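Looking After a Wooden Table in Winter

Central heating dries wood out, so January is a good time to check your table.

Wipe it with a damp cloth, along the grain, then dry it straight away. Rub a white ring gently with a little petroleum jelly and leave it overnight.

If the table has an oil finish, apply a thin coat with a lint-free rag. Wait 15 minutes and wipe off the excess. Lay oily rags flat outside to dry before binning them, as they can catch fire if bunched up.

Keep the table 46 cm or more from a radiator.
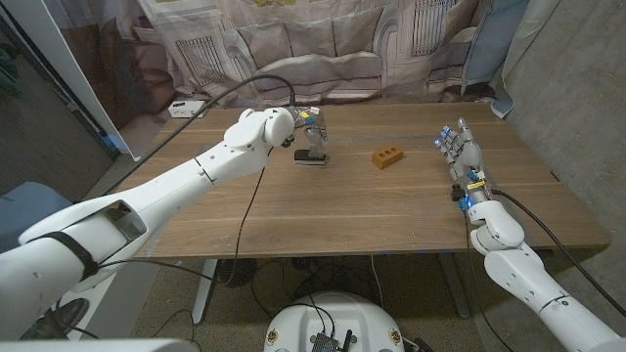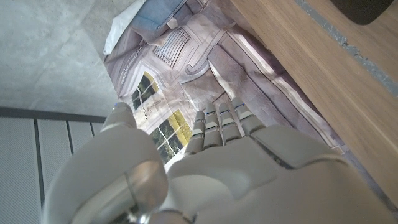
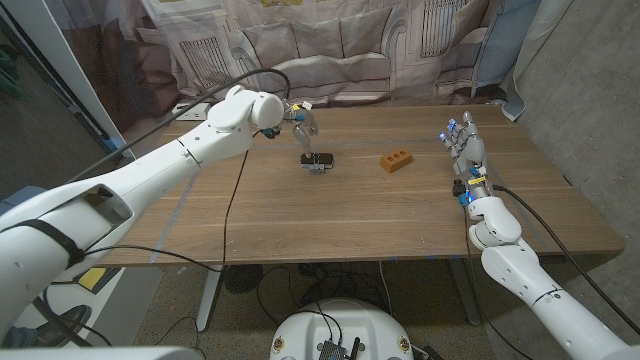

First and last pictures: walnut-brown grain on a wooden table.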